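Evening, after the washing up

I have been in this flat one month now, and tonight I want to write properly, in English, as I promised to myself. Elisa says my English gets better when I write about small things, so I write about the kitchen.

The morning I spent emptying the last boxes. There were 13 when I came from Troston and I believed I would open them all in the first weekend. The final one was the box from my grandmother's kitchen. I was keeping it for the end because I knew that I would sit down on the floor with it and do nothing else, and so it was. Inside were the two cake tins, the sieve with the bent handle, a lot of teaspoons which do not match, and her notebook with the recipes. The notebook smells of vanilla still. On one page she has written only "more lemon" and no name of the cake. I asked my mother on the telephone and she does not know it either.

I have decided on which shelf everything goes. Low shelf for pots, middle shelf for plates and bowls, high shelf for the things I use at Christmas. The door of the high cupboard does not close well. I have written to the agency, Parisi, and they answered me with a number, 3651, and a sentence that someone will be in touch. I wrote the number on the inside of the cupboard door with a pencil so I will not lose it.

At midday Remo Vitale came up to return my screwdriver and stayed for coffee. He has lived in this building since 2000 and he knows every pipe. He told me that the kitchen used to be the other way round, with the sink under the window, and that the man before me moved it and never finished the tiles. This explains the corner. He also told me I should not buy the dear shelf paper at Garodis but go to the market, where it is sold from the roll. I like that he gives advice as if it were weather news, without to insist.

In the afternoon I went to the market, but there was no shelf paper, so I bought onions, a brush for bottles and a cloth. Coming home it rained and the onions got wet in the bag. I have put them on a newspaper on the balcony floor. I hope this is correct for onions.

Elisa Gentile came at six. She brought soup in a jar and her opinion about my curtains (they are too short, I know it). We ate at the table and spoke half in English and half not. She asked me why I own so few plates for a person who invites people. It is true. I have the white ones from Jirkora, and two of those are chipped, and then the odd ones. I said I would rather have odd plates which I like than a full set which I must be careful with. She laughed and said this is what people say before they buy a full set.

After she went I washed everything, dried it and put it in its place, and for the first time I did not have to think where the place is. I opened the right door each time. It is a small thing but I felt it in the whole body, like when you find the light switch in the dark without searching.

I wiped the table two times, the second time with the new cloth. The blue plate I like best to look at in the evening. It is a plain round thing with a thin lip and another ring inside, and a blue like a summer sky. With something yellow on it I do not need flowers. My mother would say a plate is for eating from, and she is right also, but she does not have to live with my walls until they are painted.

I should choose that paint before the end of April. I think a warm white. Remo says grey, Elisa says green. I will ask no more people.

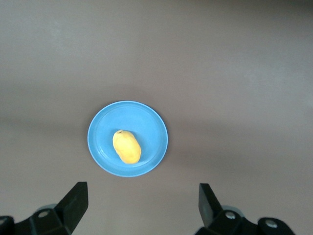

## For tomorrow

- Turn the onions and look if they are dry
- Write again to Parisi about the cupboard door
- Give back the soup jar to Elisa, not empty
- Measure the high shelf
- Copy the "more lemon" page and send it to my aunt, perhaps she knows the cake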